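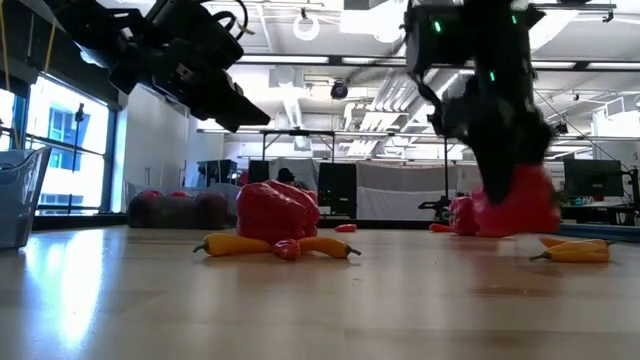 Fingers down on a red pepper, yellow chilies waiting their turn. Rerkex open day.

Home, shoes off, feet sore, and I want to get all this down before I start mixing it up.

Took the 438 out to Amdale and missed the stop, so I walked back along Cabrera Street with my bag banging against my leg and got there just as they were handing out the stickers. My visitor sticker said 2115 and I was very proud of it for no reason at all. It's still on my coat. There were 10 of us in my group, plus a small boy who belonged to someone in the group before and kept turning up anyway.

I'd pictured a basement! It's a big bright room with tall windows down one side and a high white ceiling full of ducts and beams, and cables all over the place. Much more like a workshop than a laboratory. I liked it straight away.

And then the peppers. I knew there would be robot arms, it said so on the flyer, but I had not expected groceries. Bell peppers, little red ones, long yellow chilies, all lying around on pale wood like somebody's shopping had tipped over. The arms are black with tiny green lights on them, and they hang down over everything in a way that should be creepy and somehow isn't. They look a bit like herons. I said that out loud and got a laugh, so I'm writing it down.

Cristian Chávez did the talking. He's the one who wrote back to me when I asked if you had to be a student to come (you don't). He has a quiet voice and you had to lean in, but he was so good at waiting for questions. The man next to me asked why they don't use plastic vegetables, and Cristian said a plastic pepper is the same every time and a real one never is. Some are hard, some have gone soft at the shoulders, the skin is slippery, and the stem sticks out wherever it likes. The little wrinkly ones roll. The chilies are a pain when they end up on top of each other, he said, and I thought yes, same at my house.

What I loved most was watching it come down on a bell pepper. The fingers push in from the top and the pepper sort of bulges out on both sides, and I was holding my breath – I really thought we'd get seeds. It went up! Then a few tries later one slid away and rolled, and the whole group went "ohhh" like we were at a ball game. Cristian looked pleased by both. He says he learns more from the ones that roll. I asked how many times they'd done it and he said he stopped keeping track in the first week.

I could have stood there all afternoon. A hand does so much without telling you. I came home and picked a tomato out of the bowl very slowly, trying to notice when my fingers started to squeeze, and I couldn't catch it. Tried it seven times. Must ask Dad to try.
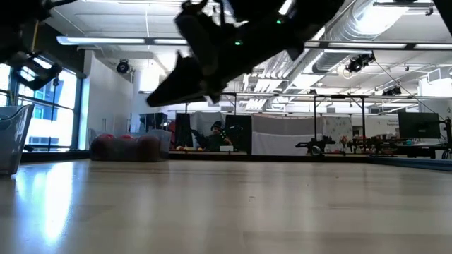 One of the arms against all that ceiling, with somebody in a dark cap busy down low at the back.

We had a while to wander, as long as we kept off the blue mat. I spent most of mine looking up, and my neck is paying for it now. There's a huge silver duct running across the ceiling, and black fittings hung up among the rails that I took for spotlights. I forgot to ask. There was a patterned cloth hanging at the back as well, with little red and dark shapes all over it, and I would happily have it as a bedspread.

The small boy asked the best question of the day, which was whether the robot gets to keep the peppers. Cristian said no, the robot has never once asked. Then the boy wanted to know if it could do a banana, and there was a proper discussion about bananas (where do you hold one? the middle? the stem end?) that ran over our time, so the next group had to wait. I hope they got the banana talk too.

Afterwards I went to the Dillach for coffee with two of the women from the group, one a retired nurse and the other thinking of going back to school for engineering. We drew grippers on napkins. Hers had three fingers and looked far more sensible than mine. I've put my napkin in the back of this book.

The nurse thought the whole thing was slow. She's right, it is slow. I could have cleared the lot into a bowl in the time it took to do a couple. But I kept thinking about my grandfather teaching me to pick plums, how he'd tell me not to pull, just to lift and turn, and how many I squashed before I got it. I felt quite fond of the thing after that.

They're doing another one before the end of May, with different things to pick up. Cristian wouldn't say what. I put my name down, and Dad's too, without asking him.

Need to buy peppers. I've wanted stuffed peppers since about noon.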